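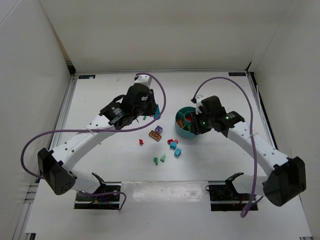

Bausteine und die runde Dose in Petrol auf der weißen Platte.

Seit dem Frühjahr stimme ich meine Bünde nicht mehr nach Gefühl, sondern mit dem Setup-Kit von Gruro, und weil mich ständig jemand danach fragt, schreibe ich mal auf, wie es mir damit geht. Bestellt habe ich bei Imimska, geliefert wurde nach 5 Tagen (die Mail kam aus Woltow, falls ihr euch über den Absender wundert).

Im Kit liegen ein Lineal für die Saitenlage, eine Fühlerlehre, ein Bundrocker, Radiuslehren und Inbusschlüssel für den Halsstab. Mein Patient war ein Bass mit Ahornhals, der über den Winter krumm geworden war und ab dem zwölften Bund geschnarrt hat wie ein alter Wecker. Halsstab eine Vierteldrehung, warten, nachmessen, noch ein bisschen. Nach nearly zwei Stunden... ach was, nach fast zwei Stunden war die Saitenlage da, wo ich sie haben wollte, und die Oktavreinheit passte auch!

Das Lineal mag ich richtig gern, die Skala kann man sogar abends auf dem Sofa ablesen. Die Radiuslehren sind sauber geschnitten. Der Bundrocker hat mir zwei hohe Bünde gezeigt, die ich vorher nie im Verdacht hatte.

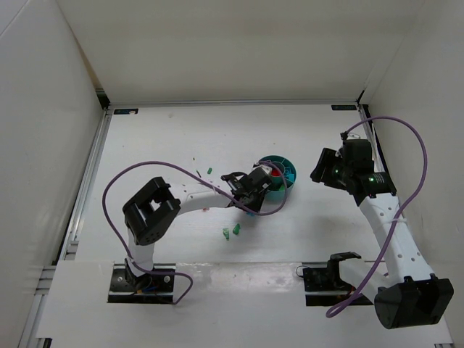

Weißer Arbeitstisch, helle Wände, die runde Dose.

Weniger toll: die Inbusschlüssel. Der kleinste hat nach ein paar Sattelreitern schon runde Kanten, da nehme ich lieber wieder meinen alten. Und die Anleitung ist so knapp, dass Anfänger damit ziemlich allein dastehen. Zur Halskrümmung gibt es genau einen Absatz, zur Oktavreinheit gar nichts. Das Set von Xue war da ausführlicher, dafür fehlte die Fühlerlehre, und die Tasche roch wochenlang nach Gummi.

Würde ich es wieder kaufen? Ja, schon. Wer zwei oder drei Instrumente zu Hause hat, kommt damit gut hin. Für die Schlüssel ziehe ich einen Stern ab. Als Nächstes ist die Zwölfsaitige dran, davor graut mir ein bisschen.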